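4.3 Installing the Lirusix leak sensor

Please read the whole section before you begin. The sensor works in a laundry room, under a kitchen sink or near a water heater.

1. Pull the plastic strip from the battery compartment. The light blinks green 5 times.
2. Open the Lirusix application and choose Add Sensor. Keep the phone near the hub during this step.
3. Wait 60 seconds. Do not press the button again while the light is blinking.
4. Write the room name on the paper label, for example "Laundry".

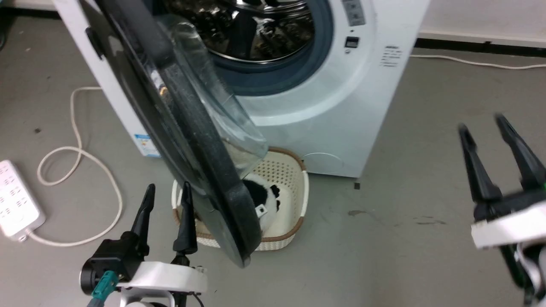
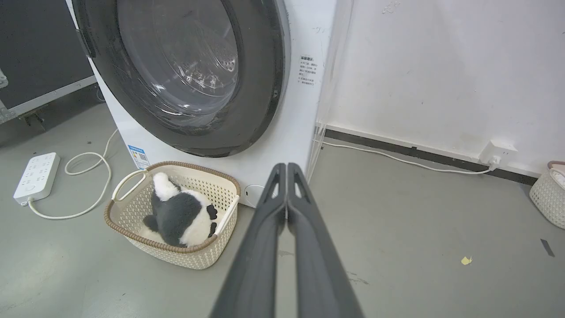 Place the sensor flat on the floor, with the two metal contacts down. It must lie at the lowest point, where water will come first. With a front-loading washer like the one in both pictures, put it beside the machine and leave free the floor in front of the round door, where a laundry basket usually stands. A basket put on top of the sensor can move it or press the button.

Note: On thick carpet the contacts do not touch the water in time. Use the cable probe (part 698, sold separately).

Caution: Do not fix the sensor with glue. The battery cover is on the back side and must open.

5. Put a wet cloth under the contacts. The alarm must sound.
6. Dry the contacts with a soft cloth and press the button one time to stop the alarm.

If the alarm does not sound, repeat from step 2. For replacing the battery, see section 4.4.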